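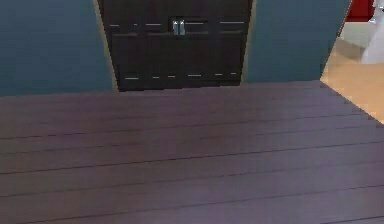 Gameo bumps the Trunance handheld, quietly

October 15, 2021

So there's a second Trunance. Gameo slipped the new version onto its store page this morning with no press release, no event, no teaser clip. Just a new entry in the drop-down menu, under the old one, with a bigger battery and double the storage. If you bought the first one in June, sorry.

Same shell, same buttons, same slightly-too-small thumbsticks. What's different is inside. The processor is a newer part from the same family, the fan has been swapped for a quieter one (Gameo's word, we haven't heard it yet), and the wireless chip finally handles the faster home networks that the first model choked on. The screen gets brighter too, up to 600 nits. Owners of the original have been asking for that one since day one — try playing anything on a porch at noon.
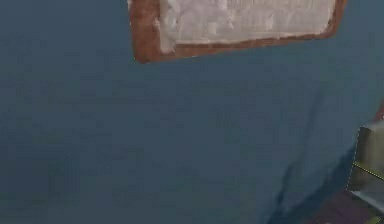

Battery is the other big item. Gameo claims 50 percent more run time over the launch model, though the page doesn't say at what brightness or with which game, so take that as a best case until somebody runs it flat on a real commute. Charging still goes through the single port on the bottom edge. You still can't charge it standing up in the dock from Eston, which a lot of people bought along with it, and Eston hasn't said if a new dock is on the way. We've sent them a note.

Software is where it gets a little messy. The new unit ships with build 1034, and the old one is stuck a couple of builds back with no date for the update. Gameo's support page says only that it's coming "to all Trunance owners." The new build brings folders on the home screen, a proper sleep mode, and a fix for the save bug that ate peoples' progress over the summer. Sleep mode in particular seems like the kind of thing that should not be held back for one model. The forum is already pretty loud on this point.
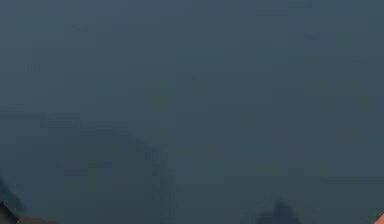
Will cases and docks made for the first Trunance fit the new one?

Cases, yes, going by the measurements on the store page, which match the old ones exactly. Docks should fit as well but Gameo only lists its own as supported, so hang on to the receipt if you're buying from anyone else.

Price goes up a bit, and the old model isn't getting a cut, at least not yet. It's still listed at the full launch price right next to the new one. That looks odd and we'd guess it won't last once stores want the shelf space. Jacobs, the retail chain that had the first model as a store exclusive for its opening weeks, told us it will carry both "while supplies last" and that it has no trade-in program planned. Its own site was showing the new one as a pre-order earlier, then the listing went away. Now it's back, with no ship date.

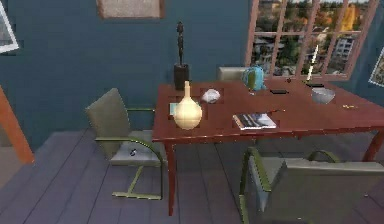 Orders placed direct from Gameo ship in 3 weeks, according to the checkout page. Two colors, gray and a dark green. The limited red version from launch hasn't come back. Buyers outside the US get a "notify me" button and nothing else for now.

We've asked for a review unit, and also about that software update. Gameo hasnt replied on either as of this writing. Will add to this post if they do — the return window on the June units is long closed, so the update question is the one most current owners will care about.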